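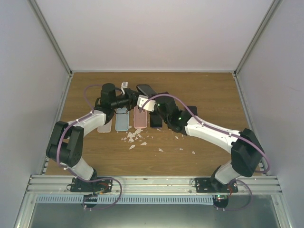
Open day at the Pludham phone workshop, Cultton
Posted 1/26/24

We had driven through Cultton plenty of times on the way to the coast and never stopped, so when the Pludham workshop put up a sign for its open day we booked two places. Pludham takes in used mobile phones, tests them, fixes what can be fixed and sells them again with a short warranty. Entry was free but you had to put your name down for a time slot. Ours was the first after lunch.

Getting there

The workshop is on Gallegos Road, past the tyre place and before the roundabout. Parking is on the gravel at the back. There is a bus from the town centre, number 18, and the stop is a few minutes' walk away. The entrance on the street side was closed for the day and we went in through the loading door, where someone gave us a sticker and a pair of safety glasses. My glasses didn't fit over my own, so I was given a different pair.

Intake

The tour starts at the intake counter. Phones arrive in padded envelopes or in the grey tubs that Pludham leaves at libraries and council offices. Each one gets a label with a number, and the number stays with it until it is sold or sent for recycling. Chargers and cases go into separate bins. Cases are mostly thrown out, and the guide said they would like people to keep them at home.

There was a whiteboard with the figures for last June, which they had left up for visitors. The target was 1000 phones for the month and the total was 884. The shortfall was put down to a late delivery from one of the councils.

Phones that are locked to an old account are the biggest headache. If the owner can't be reached, the phone can't be sold and is broken down for parts. If you are giving one away, sign out of everything first. They have this on a poster in three places and repeated it at each stop.

Testing

From there we went through to the testing room, which was the part I had come for. The tests go in a fixed order: power, charging port, screen, speakers, microphone, cameras, and then the tilt sensor, which is checked by turning the phone and watching whether the display turns with it. I had a go at the screen test on an old handset. You drag a finger over a grid until every square has changed colour. It found a dead strip along one side that I wouldn't have noticed in normal use.

Results go into a program called Lirkus, which prints a grade. A is close to new, B has light marks, C has scratches you can see from a normal distance. Anything under that goes to parts. We were passed two phones and asked to guess the grades. I got one right. The one I got wrong had a small chip beside the camera, and that alone had dropped it to a C.

Repairs

The repair benches were behind a rope, so we watched from a couple of metres away. Someone was changing a battery. The back was warmed on a pad, then opened with a thin plastic pick, working slowly along the edge. The tiny screws were set out on a magnetic mat with a drawing of the phone on it, each screw on its own spot. I could have watched this longer but the next group was waiting.

Battery swaps and screens make up most of the work. Water damage is hardly ever worth the trouble, we were told, even when the phone still turns on.

The shop

At the end there is a small shop with phones in a glass cabinet, sorted by grade. Prices were fair but not rock bottom. We bought a cable for $7 and looked at a grade B phone for my mother, but it was bigger than she likes. They will hold one for a week with a deposit. Tea and a tray of slices were set out next to the till, and the lemon one was good.

Worth knowing

The tour took a bit over an hour, with plenty of standing. There were stools in the testing room but nowhere else to sit. The floor is level the whole way through, apart from a low metal strip at the loading door. Kids in our group were fine until the repair section, where they couldn't see over the rope.

You can bring old phones with you and hand them in at the counter. We brought two from the kitchen drawer. One was accepted, and the other - a flip phone with no battery cover - went straight to recycling. They give you a receipt with the label number on it if you ask. The next open day is in June and bookings go through the workshop.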